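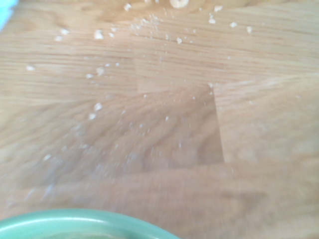 Eleven years was long enough to wait for a second album, Meron Lencho wrote under the announcement, and long enough to forget what the first one sounded like.

The band in question is Flustton, whose debut sold modestly, got played in a great many shoe stores and was followed by silence. The new record, Drusamer, comes out in July on the Floreso label. It runs 92 minutes. The first single takes up 11 of them, and the singing starts near the end.

Singer Vilja Lahtinen says the band was never broken up, only "between choruses." Drummer Eetu Heinonen, who spent part of the break selling kitchens, remembers it a little differently. "I thought we had broken up," he said. "I had a going-away cake."

Fans who want to hear the songs early can try for one of 300 tickets to a playback at the Beltrán theater, priced at $40. The band will not perform. It will, however, be in the room - seated, according to the label, and "open to eye contact."

Lencho has already bought two tickets. Another commenter, Anneli Miettinen, asked if there would be an intermission. Floreso replied that there would be one, between tracks six and seven, and that the bar would take cards.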